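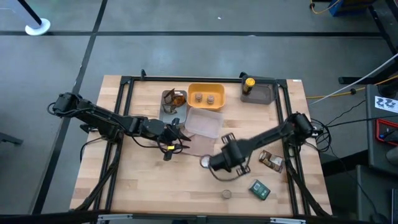

Filed under: Workshop rules

We rewrote our bench rules in July, and the new sheet is shorter than the old one. Seven points, one side of paper. The ones that get used most:

Hands stay outside the black rail while either arm has power. Reaching in for a dropped lid counts.

Trays and bins go along the far edge before a run starts. Loose items go in the middle, and wrappers are treated as parts like anything else.

Cables must hang clear of the grippers through the whole movement. Check both arms, at full reach.

Speed is capped at 400 until the first pass is done. Bruko lets you save that as a default, so do.

I borrowed the wording on cables from Oltmanns, who run a similar bench at Hinov. Theirs also covers floor tape, and I still need to write that bit.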